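Interior Finishes - handout for week 2
Stone, veins, and what to put next to them

Bring this with you, I'm not printing it again. Reading is the Lacerda quarry packet, all of it except the tables at the back.

1. Where marble comes from, fast version

Limestone gets buried, heated, squeezed. The calcite grains regrow and lock together. Fossils and bedding mostly wiped out. Result is marble. Pure calcite gives white. Everything else you see is impurity.

Gray - usually carbon or fine graphite.
Green - serpentine, chlorite, that family.
Red, rust, tan - iron oxides.
Yellow - also iron, the hydrated kind (limonite).

Veins: rock cracks, fluid moves through the crack, mineral drops out and fills it. So a vein is a healed break. Younger than the rock it cuts. If one vein cuts another, the one doing the cutting is younger again. This comes up every year on the midterm and people still get it backwards.

"Marble" in the trade means almost anything calcium-based that takes a polish. A lot of what gets sold as marble is limestone. Geologists hate this. You should know both uses and say which one you mean.

2. Real, printed, and in between

Natural slab - pattern goes all the way down. Check the edge. A vein on the face should turn the corner and keep going.
Cultured marble - crushed stone dust in resin, swirled, gel coat on top. Swirls look soft, like cream in coffee.
Printed surfaces - laminate, film, vinyl, some porcelain. Pattern is on the top only. Look for a repeat.

The Brunora sample in the materials library repeats every 45 inches. On a vanity you will never catch it. On a long counter you will, once, and then you can't stop seeing it. The Gilwood sheet has a shorter repeat, please measure it yourselves before the quiz.

Photos don't settle real vs printed. Need the edge, a cold hand on it, sometimes a drop of dilute acid on a scrap (scrap!! not the library samples).

3. Reading a veined surface

Work in this order. Base color first, then the clouding, then the veins. Most students jump right to the veins and get the base color wrong, and then the paint is wrong too. Squint if you have to.

Viewing distance matters alot. From across a room fine veining drops out and you get one flat color. Step in and it comes back.
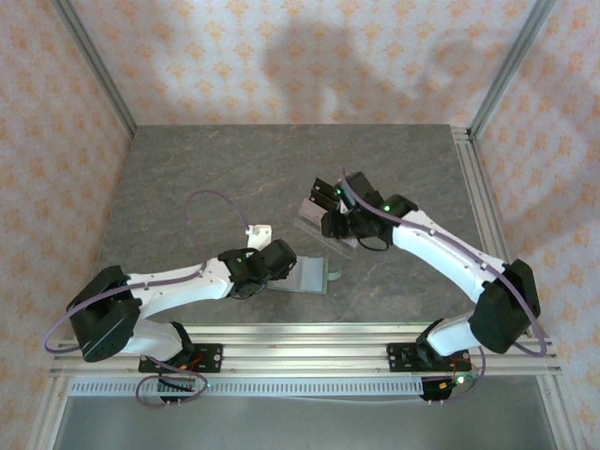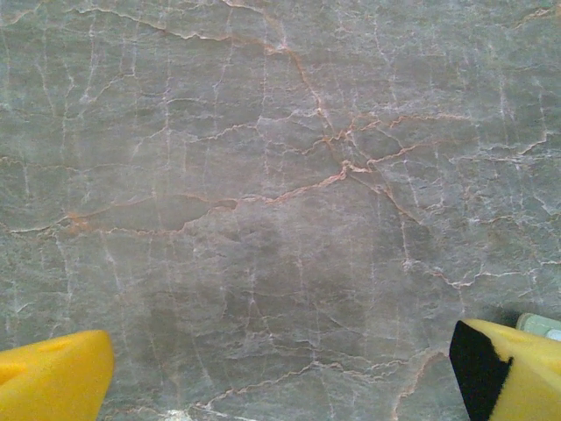
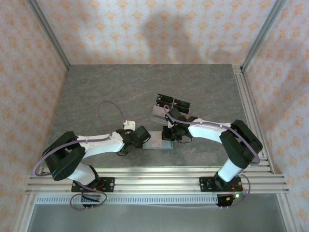 Gray stone-look tops. Middle one is close in - thin white veins, thicker rust-orange to tan ones. Last one has the small floral wallpaper on the walls.

4. Pattern next to pattern

Rule of thumb - one pattern leads. Regular repeat (wallpaper, tile) and irregular pattern (stone) can sit together fine if the scale is different and they share one color. Pull the shared color from a minor vein, not from the base. Gray stone with a warm vein can take a peach or a soft orange on the wall. Gray stone with white veins only, much harder, goes chilly.

Two irregular patterns side by side, almost always a mess. Exception is bookmatching, where it's the same stone opened up like a book, and the mirror line does the work.

Lighting: do it under the actual lamps for the room. Warm bulbs push the iron colors forward and kill the greens.

5. Hevach lobby, the case study

Remember the numbers. 482 panels, 69 rejected on site for vein direction. Nothing wrong with the stone. The drawings never had an arrow on them. Draw the arrow. Every panel, every elevation.

Also they sealed before the dry lay, so the rejected ones couldnt be recut without redoing the finish. Order is: dry lay, number the backs, photograph, take up, then seal if the fabricator says to.

6. For next time

- Finish the Lacerda packet
- One page, vein map of any stone or stone-look surface you can get to. Pencil is fine. Mark which vein is youngest and say how you know
- If yours is printed, mark the repeat insted
- Swatch pair: one stone, one wall covering, shared color labeled

Late maps go in the flat file, second drawer, not under my door.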